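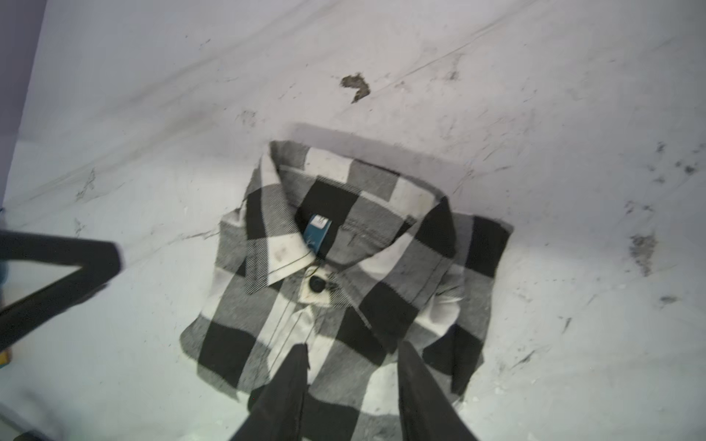

Buffalo-check shirt, folded, collar end up.

Apr 3, 2022

Dye bath day! Weighed the walnut hulls dry at 1,117 g and left them to soak in the big Desmet pot (the lid still doesn't fit, Gemma, I tried). Alum is running low, enough for 2 more batches if we're stingy. The wool skeins from Skodholm took the color way better than the cotton, a really deep brown, and I love it. Cotton came out sort of weak tea. Lowri thinks I skimped on the tannin step and she's probably right. Next try: soak the cotton overnight, then 6 hours in the bath. Need to order alum before May.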